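Ticket 185: Cupboard door will not stay shut
Site: Flerkwood, ground floor
Reported by: Asnakech Tufa
Status: Open (again)

The brown cupboard by the window has resumed opening itself. I shut it when I leave, and by morning it has reconsidered. Ticket 49 was closed with the note "door shuts fine", which I never disputed. Shutting is its best trick. Staying shut is what I was after.

Reply from the desk: Could you confirm which cupboard, and whether the floor there is level? The Kandambridge lot had the same trouble and it was the floor.

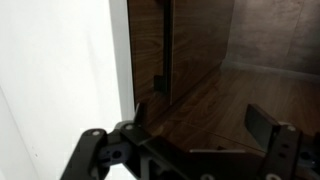
Rirkuder House Team | Furniture, Fittings and Small Annoyances

Cupboard identified: dark brown, swirly grain, standing on the shiny wooden floor. The gap between the two front panels is the bit to watch. There's a small dark handle or tab down inside it, near the lower end, and I'd like someone who knows cupboards to tell me what it is for.

Tried so far:

Emptied the bottom shelf, which held 50 place mats and a fondue set. Door opened overnight regardless. Place mats cleared of suspicion.

Put a marble on the floor in front. It rolled towards the window at a fair lick, so I think we can call that a slope.

Folded card under the front edge. Held for two nights, then didn't. The card came from a Mekonnen catalogue and may not be rated for this work.

Tightened the top hinge a quarter turn. The door now creaks as well.

Reply from the desk: Please don't tighten anything else. We can send a pair of levelling wedges and a magnetic catch. Is there room inside for the catch?

There is, if the fondue set moves out. I have no objection and I doubt it has either.

Update, 4.15 pm: wedges arrived, catch did not. Wedges fitted at the front, marble retained for further testing. Please leave this one open until the catch turns up, and kindly don't merge it with 49.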